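**Thread: Home chores challenge – practice logs and questions**
Board: Student Projects > Manipulation

---

**gripdad_tn** wrote:

Hi all, long post coming, so get yourself a coffee. I mentor a high school robotics club (small, friendly, terrible at labeling cables) and this season the kids picked the home chores category. For anyone who hasn't looked at the rules yet, you get 200 points for the kitchen task and a smaller pile for the floor task, and you have to turn in recordings from the wrist camera along with a written log. Our arm is a Trellon and the kids named it Viklund after a character in a story one of them is writing.

We are trying to do our practice in real houses and not on the plywood mockup, which was fine for learning but made everybody lazy. The first thing the kids argued over was the floor. Our mockup was painted one flat gray, and their little tile-finding script was very proud of itself there. Put it over polished stone laid on the diagonal and it picks up veins, shine, grout, all of it. 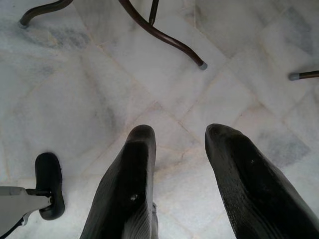
*Wrist view, floor task. Grout lines on the diagonal, chair or stool legs along the top.*

Would you try to use the grout as a reference at all, or give up on it and go by the furniture legs? The kids are split, and I promised I would ask people who know more than I do.

---

**Dritis** wrote:

Welcome! Go by the legs. We lost most of April trying to get grout lines to work for us and I would like that month back. Those gray rubber caps are a gift – they have a nice clear edge and they touch the floor, so you get a contact point along with the shape. Grout that thin and that pale is going to come and go every time somebody opens a curtain.

---

**mossy_servo** wrote:

I'm going to disagree with Dritis, politely, because we did it the other way and scored fine. Furniture moves! Somebody pulls out a seat to sit down and your reference has walked off. The floor stays put. What worked for our team was throwing away every line shorter than a certain length and then keeping only the ones that agreed with each other on angle. Marble veins wander all over the place and tile edges are straight, so most of the junk drops out by itself. I do grant that glare in the middle of the picture is a pain, and we ended up masking the bright spots before doing anything else.

---

**Dritis** wrote:

Sure, but your judges set up the room and left it alone. Ours bumped into things all day long. I'd still take the caps.

---

**gripdad_tn** wrote:

Thank you both, this is exactly the fight my kids are having, only with better spelling. I think we'll have each half of the group build their own version and run them against the same recordings. The club has 1286 stills sorted so far, so there is plenty to chew on.

Now for the kitchen task, which I am more nervous about. Since a couple of you sent me messages asking what we're working on there, I'll put our running list in the thread so everyone can pick at it. It's the kids' list, dated 7/17/19, with my notes mixed in.

1. **Bowl by the rim.** Steel bowl on a marble counter, one finger outside and one inside, with the lip held between them. The outer finger is the one I fuss over, because it has to come down next to the stone without banging into it. Shiny metal also means the gripper shows up in the bowl as a dark smear, and our finger detector got very excited about having extra fingers. They are now ignoring anything dark inside the rim curve, which I'm not sure I like.

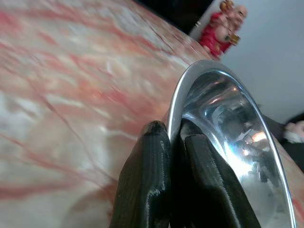

2. **Cup by the handle.** Barely started. Please send ideas.
3. **Spoon from a flat surface.** The kids want softer tips for this one. I want them to fix the approach angle first. We'll see who wins (it'll be them).
4. **Written log.** One paragraph for each run, in full sentences, and "it went ok" does not count as a sentence.

---

**vikach_team5** wrote:

Lovely list! We're Team 5 out of the Vikach club and we had the same reflection trouble. I wouldn't ignore the whole inside of the bowl, though. You already know where your fingers are from the gripper position, so draw them in yourself and quit looking for them. Then whatever dark shape is left over can be treated as reflection. It took two of our students one afternoon.

Also, is that a laughing Buddha behind the counter? Red robe and all? We have one very much like it in our club room and I got a little homesick.

---

**mossy_servo** wrote:

Seconding the part about drawing the fingers in. On the soft tips I'm with the kids, sorry. We tried ours both ways on spoons and the ribbed hard ones skated all over the place until we slowed way down.

---

**gripdad_tn** wrote:

They will be unbearable when they read that, but fair enough! And yes, that's a laughing Buddha, good eye.

vikach_team5, did you get the finger position straight from the motor or did you have to correct it? Ours reads 1548 at fully closed on one day and a little under that on the next, and I can't tell if it's the gripper or the way we start it up.

---

**vikach_team5** wrote:

Correct it. Close it all the way once at startup, call that your zero, and write the number in the log every time so you can see it drift. If it jumps in the middle of a session, check the screws on the finger mounts before you touch any code.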